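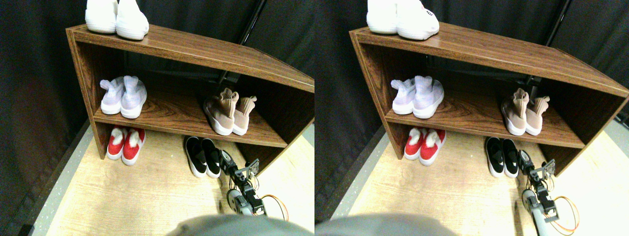
The shoe shelf, with everybody home.

"Five Pairs"
by Uliana Antoniuk

The shelf came up the stairs in April, on Taras Zakharchenko's back, and he sang the whole way. It was a low brown thing with one shelf in the middle and no doors, and it had belonged to his aunt, who had kept jars in it. There were 70 steps to our apartment. He knew this because he announced every tenth one between verses.

"Bomalwood!" he said, setting it down and slapping the top. "They don't make them anymore. Smell it!"

I smelled it. It smelled like dill.

Until that morning our shoes had lived in a heap by the curtain. The curtain was dark gray and heavy and it was the nearest thing we had to a hallway wall, and the heap had been there so long that it had weather. Things on the bottom were in one season and things on the top were in another. Solomiia Kravchuk, who had the bedroom with the window, had once lost a shoe in it for most of a winter. She went to weddings in boots.

There were four of us in the apartment on Zuronley Street that year, and then Miroslava Halás made five, although she only had the couch and was only staying until her papers came through. I loved that year. I loved it while it was going on, too, which I have hardly ever managed with anything else.

"So," said Khrystyna Koval. She had come out in her bathrobe to look. "Who gets the top?"

None of us had thought of that.

Khrystyna was the oldest and paid her rent early, and she was the one who remembered to buy lightbulbs, so we all turned to her as if she were going to tell us. She walked around the shelf. She opened her mouth and closed it again. Then she went back into the kitchen and made an enormous pot of coffee, and we held the meeting on the floor.

Solomiia wanted to do it by size. Taras said that was prejudice, his feet being what they were. I suggested drawing straws and was told we had no straws. Miroslava didn't say anything. She sat with her back against the curtain and her knees up, holding her cup under her chin, and I remember thinking she was keeping very still, the way you do on somebody else's furniture.

"One pair each," Khrystyna said at last. "One. The pair you'd run out of a fire in. Everything else goes under your own bed."

Oh, it was a wonderful idea! It was so much better than size. We all got up at once and went digging, and for ten minutes the heap flew in every direction. I found a mitten. I found a library book, and the library had been closed for two years. Taras found a sandal that none of us would claim and wore it on his hand for the rest of the day.

Khrystyna was ready first. Hers were white knit sneakers, the ones she wore to her shifts at the Ivanyshyn bakery, and she had scrubbed them so often they looked soft as bread. She put them on top, up at the far left corner, and stepped away quickly as if we might object. We cheered. Of course they were going on top. She left for work at four in the morning, in the dark, without ever turning on a light, and that was where her hand would find them.

Solomiia had the pale lavender ones with the white, the kind you pull on like a sock. She set them on the middle shelf, close in by the side, with the toes to the back and the pull tabs facing out.

"You've got them in backward," Taras said.

"I've got them in ready. I hook a finger in each and I'm gone."

She showed us. She hooked a finger in each and was gone, out the door and down all those stairs, and we heard her laughing at the bottom. Then we heard her remember she had to climb back up.

I had the blush pink. They were sock sneakers too, with tall ribbed collars, and I had bought them at Dumero with the first money I ever made from writing anything, which was a leaflet about gutters. It was a good leaflet. I had never had a pink thing before that was only mine. My sisters got the pink things. I put them on the middle shelf to the right of Solomiia's and I could not stop looking over at them, all through lunch.

Taras brought out his black slip-ons, white soles, little white logo on each toe. I had expected the boots, since he talked about those boots constantly, and I said so.

"Boots in a fire?" he said. "With the laces? I'd be a candle."

He wouldn't put them on a shelf, though. He said shoes belonged on the ground and that his aunt had felt the same. He stood them on the floor in front, pointing out into the room, and told us they were guarding the rest.

So that left Miroslava.

She had come to us with one suitcase and a bag of walnuts, and the only shoes I'd ever seen her in were a pair of brown lace-ups that she stuffed with newspaper every night. I started worrying the moment I thought of it. I could see Khrystyna worrying too. You make up a game, and it's a lovely game, and then there is somebody in the room who can't play.

"It doesn't have to be a pair you own," I said. "It could be a pair you'd like."

"Or a pair of ours," said Solomiia, who was still out of breath. "I've got 101 under that bed."

Miroslava put down her cup. She went to her suitcase, which she had never once opened in front of us, and knelt so that her back was in the way. It took a while. There was some unfolding. When she turned around she was holding a pair of red shoes.

They were so red! They had white soles and fluffy white linings that came puffing up out of the tops like something boiling over, and they were the silliest, happiest shoes I had ever seen in my life. Taras took the sandal off his hand out of respect.

"My mother sent me with them," Miroslava said. "She thinks it's very cold here."

"It is very cold here," said Khrystyna.

"She thinks there are bears."

"Have you worn them?"

"No." She turned one over and looked at the sole. "I didn't want to get them out. If I got them out I would have to put them somewhere."

We were all quiet then. A bus went by down on the street, and the black pole behind the shelf, the one that rose on a slant behind it, hummed a little, as it did for buses.

"Well, there's the top," Khrystyna said. "There's loads of room on top. Put them up beside mine."

Miroslava looked at the top for a good long time. She looked at the middle. Then she got down on her stomach on the floorboards, all the way down, and slid the red shoes in underneath, side by side, over at the left where the panel would keep the draft off them.

"My father's dog slept under a cabinet like this," she said, from down there. "She could see everyone's feet come in."

And that was the arrangement. We never changed it, and I don't remember anybody asking to. The heap was gone by dinnertime and there was a strip of speckled gray floor along the curtain that I had honestly never seen before. We kept walking over to visit it. Taras made dumplings to celebrate, and they came apart in the water, so we had dumpling soup, and Solomiia read aloud from the library book until it got to the part with the missing pages.

The papers took 700 days. I know the number because Miroslava kept it in pencil on the inside of the shelf, low down, where you'd have to be lying on the floor to read it. She wore the red shoes all the first winter, indoors and out, to the store and to the office where they kept telling her to come back. She wore them down to the river with me when it froze. In all that time I never got up in the night without checking, on my way to the kitchen. I'd hold the curtain to one side and let the streetlight in, and go along them with my eyes. White, lavender, pink, red, black.

If Khrystyna's were gone it was past four, and I could go back to bed and smell bread on her when she came in.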